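3.2 Bedding and the sleeping environment

The second part of the survey dealt with the bed itself. Earlier studies of sleep at home have given much attention to light and noise, but the surface on which a person lies, and the covers used above it, are often reported only in one line. We considered this not sufficient, as the participants in Flormont mentioned the bed more often than any other item when they were asked what disturbs their night.

In total 48 households took part, 26 of them in Flormont and the others in the smaller town of Hilell. Each household kept a sleep diary during February, when the heating is in use in both towns. The participants wrote down the time of going to bed, the time of getting up, the number of awakenings they could remember, and the covers they used. Diaries with more than three missing nights were not included in the analysis. The size of the bed was noted at the first visit, together with its position in the room and the distance to the nearest heater.

Beds were divided into two groups, narrow and large. A large bed (Figure 3) gives more freedom to change position, but it also has a bigger surface which stays cold at the beginning of the night. Several participants described that they avoid the outer part of the mattress in winter and sleep always in the same place.

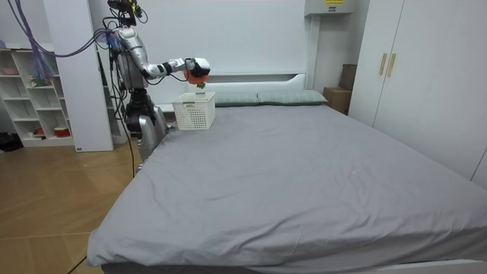
Figure 3. Bedroom with a large bed.

The covers showed a clear difference between the towns. In Hilell, most households used one heavy blanket through the whole month. In Flormont it was more common to combine two thin layers, and to remove one of them during the night. Persons who used two layers reported fewer awakenings caused by heat, although the total time of sleep was almost the same in both groups. In 11 households the partners used separate covers on a shared bed, and these households gave the lowest number of complaints about cold.

We must note that the diaries depend on memory, and short awakenings are easily forgotten by the morning. Also, the night from Saturday to the next day was longer than the other nights in nearly all diaries, so it was treated separately in the comparison of sleep duration. The effect of mattress age could not be examined, as many participants did not know when the mattress was bought. The answers about room temperature are presented in Section 3.3.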